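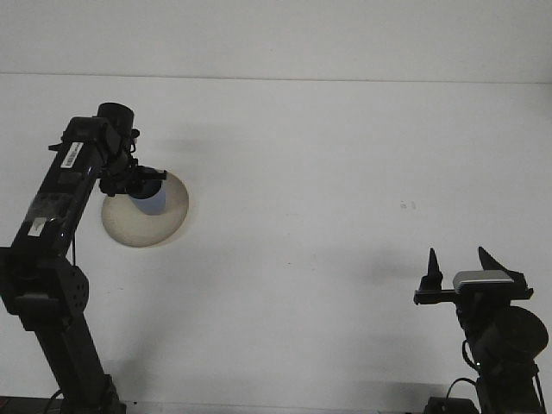 Left arm at the cup, right arm waiting its turn.

Losent Pair, two-arm bench kit with parallel grippers
Reviewed by Ruairí Ó Conaill

The Losent arrived at our unit in Guludthorpe in April, in two boxes, with a manual that assumes you have already read a better manual. It costs £1462 for both arms and the controller. I bought it to replace a pair of Dunne arms that had developed opinions about gravity.

Setting up took me most of an evening. The clamps are good and the joints go together without bad language, but each motor wants its own number, and if you give two of them the same one the software sulks and won't say which. Write the numbers down as you go.

My test for any gripper is a plate and a cup. Dull, I know, but a cup with sloping sides will find the faults in a pair of fingers faster than any wooden block, and a shallow plate is worse.

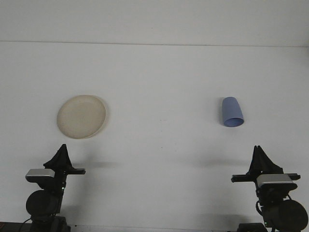 A cup lying on its side is the part I care about most. The Dunne fingers were flat and stubby and tended to shove a tipped cup along the table like a snooker ball. The Losent's narrow down towards the ends, so you can get one inside the mouth and close on the wall. Out of 28 tries I had 13 clean lifts, which sounds dreadful until you hear that the Dunne managed 2.

Plates are another matter. The tips can pinch a rim well enough, but the wrist has to come in very low, and the crossbar behind the fingers sticks out on both sides and wants to reach the table first. I scraped mine more than once. A shorter bar would cure it, and I'd gladly pay for one.

Cables are the other grumble. They loop out beside the wrists where they can snag, and the two clips supplied are not up to the job. I've ordered a bag of Pindar ones.

The controller is fine. It has a fan you'll hear in the next room and a stop button in a sensible place, and it keeps both arms in step without fuss.

Four stars if your work is mostly cups, three if it's mostly plates. The Dunne pair are in the cupboard, and can be had for the price of collection.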